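Escuela de Artes del Papel de Okcombe
Plegado y encuadernación elemental
Apuntes de la sesión 4: la mesa, el pliegue y lo que estorba
Prof.ª Muthoni Barasa

Recordatorio de la sesión anterior

Quedamos en que el papel tiene fibra y que la fibra tiene opiniones. Si se dobla a favor, el pliegue sale limpio; si se dobla en contra, sale una línea peluda que ningún alumno reconoce como propia al recoger los trabajos. La prueba sigue siendo la misma: se curva la hoja con suavidad en un sentido y luego en el otro, sin llegar a marcarla, y se elige el sentido que ofrece menos resistencia. Quien no la haga puede seguir culpando al papel.

4.1 La superficie

Se puede plegar sobre cualquier mesa estable. Una mesa rayada sirve, con tal de que las rayas no se noten al pasar la uña. Antes de empezar se pasa la mano por el tablero, y si se encuentra una miga se retira. Una miga debajo de una cartulina deja un relieve perfecto, muy superior en calidad a todo lo que vamos a hacer este trimestre.

El tablero oscuro ayuda con papel blanco: se ve el borde y se ve también el error. En el aula grande hay mesas claras, y por eso los trabajos de los miércoles parecen siempre mejores hasta que alguien los pone junto a la ventana.

4.2 Plegar apoyado y plegar en el aire

Apoyado: la hoja descansa entera en la mesa, se llevan las esquinas a su sitio, se sujetan y solo entonces se asienta el pliegue del centro hacia fuera. Plegadera de hueso o de plástico, da igual. La de Plasska que está en la lista de material cumple; el mango de una cuchara también, y ya viene con la casa.

En el aire: se sostiene el papel con las puntas de los dedos y se cierra el doblez por presión. Es el método natural de quien tiene prisa. Vale para piezas pequeñas y para pliegues provisionales, nunca para el lomo de un cuadernillo. Tres cosas lo estropean:
- las dos manos tiran en sentidos distintos y el doblez se abre en abanico;
- la solapa libre cuelga y arrastra el resto con su peso;
- se mira el borde que se tiene cerca y se olvida el otro.

La solapa que cuelga preocupa poco en un papel de 70 gramos. En cartulina ya manda ella.

4.3 Lo que hay en la mesa y no es papel

Shewit Tekleab, que me prestó sus apuntes para esta parte, propone despejar todo lo que no se vaya a tocar en los próximos minutos. Lo enseño así y no lo cumplo. Como mínimo: nada de bebida, los cables lejos del borde de trabajo y las tijeras cerradas. Un objeto sin filo y sin líquido puede quedarse, siempre que no haya que levantar el codo para esquivarlo.

4.4 Ejercicio

Tarjeta de un solo pliegue con solapa, diez intentos. Se entregan los 10, también los feos, en el sobre Nigatu y sin grapas (las grapas se las queda Hostisley, que es como llamamos a la guillotina vieja). Se valora que el último se parezca más a una tarjeta que el primero. Ha habido cursos en que no.

Para el examen entran 4.1 y 4.2. Lo de las migas también.
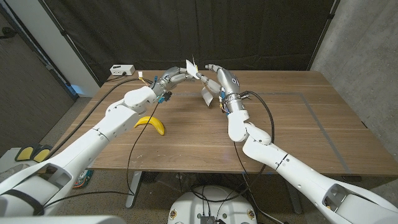

Tiempo de lectura: unos 10 minutos, plegando a la vez

Plegado en el aire, con el papel cogido por las puntas de los dedos sobre el centro del tablero. Hay un borde doblado y una solapa blanca que cuelga bajo la mano derecha: repásese el segundo punto de la lista. La madera de tono nogal contrasta bien con el blanco, y las pequeñas marcas del tablero entran en lo dicho en 4.1. En cuanto a 4.3, el plátano amarillo de juguete no tiene filo ni líquido y se queda. Los cables negros, uno de los cuales pasa por encima del borde delantero, son materia de la lista de mínimos.

Traed para la próxima sesión aguja, hilo encerado y los cuadernillos sin coser.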